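Door rules for the sim runs -- can we agree on something before July
posted by Mared Vaughan, 9:40 am

mared_v
Ok so the Flekthorpe checklist is a mess on doors and I'm the one who has to merge it, so dumping this here. Three people wrote it, three different ideas of what "clear to approach" means. Current text says the robot has to stop 40 cm from any door leaf, check the gripper, then go in. Nobody does that. Half the logs I reviewed skip the stop and the other half stop somewhere random.

What I want is short. Stop distance. Gripper state. Speed after the stop. Who can overrule it. That's the whole page.

Proposed:
- full stop before the hand gets within 40 cm of a door, a frame or a handle
- jaws state logged at the stop, open or closed, no "n/a"
- after the stop, max 5 cm/s until contact
- operator can overrule but has to type a reason. a real one. not "ok"

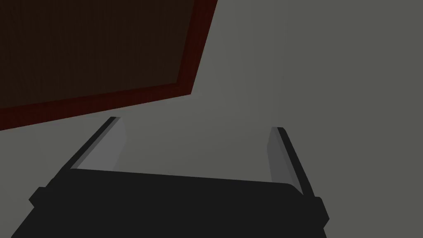
Gripper state is the one I care about most. If the log says closed and the wrist view shows open jaws, that run gets flagged, I don't care how well the rest went. We had a batch on Jelis where the state field was just copied from the run before. Every one of them passed review. That's bad.

Also "door leaf" needs defining. I'd include the frame and the handle. Comments by noon pls, I want to send it to Ruddock this afternoon.

tollgate
Fine with most of it. Not fine with 5 cm/s. You'll double the run time and people will start hitting overrule just to get through the day, and then the overrule log is junk too. Seen it with the old drawer rule.

mared_v
what would you take

tollgate
12. And only if the stop before it is real. Slow creep with no stop is worse than a clean stop and a normal move imo.

pennywhistle9
Why is there a speed limit in sim at all?? It's sim. Nothing breaks. Put the limit in the hardware doc and leave us alone

mared_v
Because the same scripts go to hardware. We said that when we set Cudis up. If the habit isn't there in sim it won't show up by magic later.

pennywhistle9
then have the script check it on export. A person shouldn't be reading a page to know how fast a script moves

tollgate
Half agree with penny. Speed cap belongs in the config. Stop and gripper check belong on the page, those are judgment calls when someone's driving by hand.

bracket_ed
Jumping in from the two-arm side. The page reads like everybody has one hand. Which arm does the 40 count from? Nearest one? The one doing the work? We get runs where the working arm is parked nice and legal and the other one is practically on the trim.
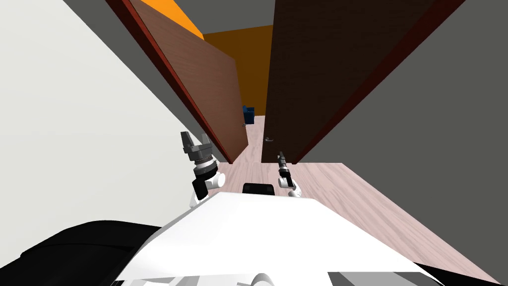

And double doors. If you're going between two leaves you can't keep 40 from both, the opening may not be wide enough for that. So by the rule as written you stop, and then you stop again, and then you're stopped forever. Needs a line saying the distance applies to the approach only and once you're commited to the opening a different number takes over.

mared_v
ugh. yes. Nearest part of either arm, how's that. Not the working arm.

bracket_ed
Nearest part of the robot, period. Elbows. Base too. An arm rule that ignores elbows is how you get elbow hits.

mared_v
ok nearest part of the robot. And for passing through?

bracket_ed
Walking pace off, arms tucked, no hand moves while the base is moving. I wouldn't put a distance on it. Measure it per doorway and write it in the scene notes.

tollgate
"Arms tucked" needs a pose name or it means nothing. We have a stow pose, use that one.

pennywhistle9
stow pose blocks the front camera on ours fyi

tollgate
Then yours needs a different stow pose, that's a separate ticket

pennywhistle9
it's been a ticket for 2 months

mared_v
Not solving the stow pose in this thread. New draft:

1. Full stop before any part of the robot is within 40 cm of a door, frame or handle.
2. At the stop, log jaws open or closed for EACH hand. Checked against the wrist view, not copied.
3. Speed cap after the stop is 12 cm/s, set in config. Export fails without it.
4. Going through a doorway: named stow pose, no hand moves while the base moves, clearance from the scene notes.
5. Overrule needs a typed reason. Reviewer reads them.

bracket_ed
Good. I'd add a line for half open doors. Is the edge of a swung leaf "the door"? I say yes, people measure to the frame and forget the leaf.

mared_v
adding. "Leaf in whatever position it's in at the time."

pennywhistle9
still think 5 is busywork. Reviewer is going to read them for up to 2 weeks and then stop

tollgate
Reviewer is Mared

pennywhistle9
oh. then she'll read them

mared_v
I will read them. Sending to Ruddock as is, if anybody wants to fight about number 3 do it there. Somebody open a seperate thread for the stow pose and tag me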